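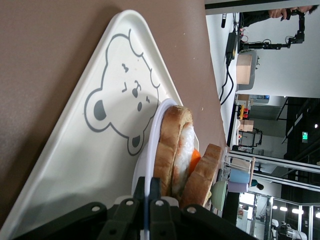 Unit 5: Portion Size, Serving Size and Plate Waste
Course handout, Food Service Operations
November 2021

Read this unit before the practical session. The worksheets for Units 4 and 5 are handed in together.

5.1 Terms

The words below are mixed up in everyday speech. In this course they have fixed meanings.

Serving size is the reference amount printed on a package label. It is a labeling unit and carries no instruction about how much a person should eat.

Portion size is the amount placed in front of the diner. It is set by the kitchen, by the standard recipe, or by the diner in a self-service line.

Intake is the portion minus what is left on the plate. It is expressed in grams, and converted to energy or nutrients only after weighing.

Plate waste is the edible part of the portion that was served and not eaten. Bones, peels, pits and paper are excluded. If they can't be separated from the edible part, a correction factor is applied (see 5.4).

Production waste is food that was prepared and never served. It is recorded on a different form and must not be added to plate waste. Adding the two is the most common mistake in the worksheets.

5.2 Setting a portion

A standard portion is written into the recipe in one of three ways: by weight, by volume, or by count. Weight is preferred for meat, fish and cooked grains. Volume is used for soups, sauces and anything served with a ladle or scoop. Count is used for items of even size, such as rolls.

Portioning scoops are often numbered by how many level scoops fill one quart. A higher number means a smaller scoop. A number 8 scoop holds half a cup and a number 16 scoop holds a quarter cup. Level means level. A heaped scoop can exceed the stated volume by a wide margin, and the error differs from one server to the next.

Volume does not convert to weight at a fixed rate. Half a cup of cooked rice and half a cup of mashed potato have different weights, and the same rice packs differently after an hour in a holding cabinet. When a recipe is changed from volume to weight, weigh five level scoops taken from different parts of the pan, use the mean, and write the holding time next to it.

5.3 Tableware and perceived amount

Diners who serve themselves judge amount partly by how much of the dish is covered. The effect of plate diameter on intake has been studied many times with mixed results. Some trials report smaller self-served portions on smaller plates. Others find no difference, especially where second helpings are allowed or where the food comes as fixed units. Treat plate size as a possible influence, and don't base a menu cost estimate on it.

Rim width matters for a separate reason. A plate is sold by its overall diameter, but the usable area is the well inside the rim. Two plates of equal catalog size can differ clearly in usable area. Measure the well.

Worked case. Plate A has a well diameter of 20 cm and plate B a well diameter of 16 cm. Area goes with the square of the diameter, so the ratio is 256 to 400, or 0.64. Plate B offers 36 percent less usable area with only 20 percent less diameter. A portion that covers half the well of plate A covers 78 percent of the well of plate B.

Depth must be considered for bowls. Capacity to the brim is of no use in service; use capacity to the fill line, or to 1 cm below the rim where there is no line.

5.4 Measuring plate waste

Three methods are used in the course.

Individual weighing. Each plate is weighed before and after the meal, and the empty plate weight is subtracted. It gives the best data and takes the most labor. If plates are of one model, weigh ten, and use the mean if the spread is under 5 g. Otherwise tag each plate.

Aggregate weighing. All leftovers of one menu item are scraped into one container and weighed together. The result is a mean per diner. It says nothing about spread: a mean of 30 g may come from every diner leaving 30 g, or from a few diners leaving everything.

Visual estimate. A trained observer scores what is left of each item on a scale of none, one quarter, half, three quarters or all. It is fast and does not hold up the dish return. Observers must be checked against weighed plates before the first session and again midway. Errors are largest for mixed dishes and for leafy salads.

Formula for one menu item:

Plate waste (%) = weight returned / weight served x 100

With inedible parts:

Plate waste (%) = (weight returned - inedible) / (weight served - inedible) x 100

The inedible term must be the same in both places. If it is estimated from a refuse table, state which table.

5.5 Practice data

The Gruvgate canteen file covers one menu cycle with 1283 lunches. Breakfast is not included. Each row is one lunch, with main dish, starch, vegetable and dessert in separate columns. Served weights are in grams. Returned weights are blank where the plate was lost before weighing. A blank is missing data and is not a zero. Rows with a blank are left out for that item only, and the other items in the row stay in.

The second file, Siltisa, holds aggregate weights only. It cannot be used for task 3.

Task 1. Compute plate waste for each menu item in the Gruvgate file. Give the result to one decimal place.

Task 2. Compute the same figures from both files for the items they share. Explain any difference above 2 percentage points in terms of method, menu or holding time.

Task 3. Plot returned weight for the vegetable item as a histogram with 15 g bins. State whether the mean or the median describes the item better.

Task 4. Propose a new standard portion for one item. Show the expected change in food cost and state the energy content of the meal before and after. A smaller portion that takes the meal below the planned energy level is not accepted without a matching change elsewhere on the menu.

5.6 Common errors

Percentages averaged across items. Sum the weights first, then divide.

Scale not set to zero after a container change.

Drinks entered as food. Milk served as a drink goes in the beverage column; milk poured on cereal belongs to the cereal.

Sauce served apart but returned mixed with the main dish. Record the two as one item and say so in the notes column.

Energy calculated from raw weights for a food that was weighed cooked. Use the yield factor from Unit 3.

5.7 Submission

One file per pair, in spreadsheet form, with formulas left visible. Round only in the final column. Worksheets for Units 4 and 5 are due at the first session in January. Unit 6 deals with holding temperatures and needs the yield table again.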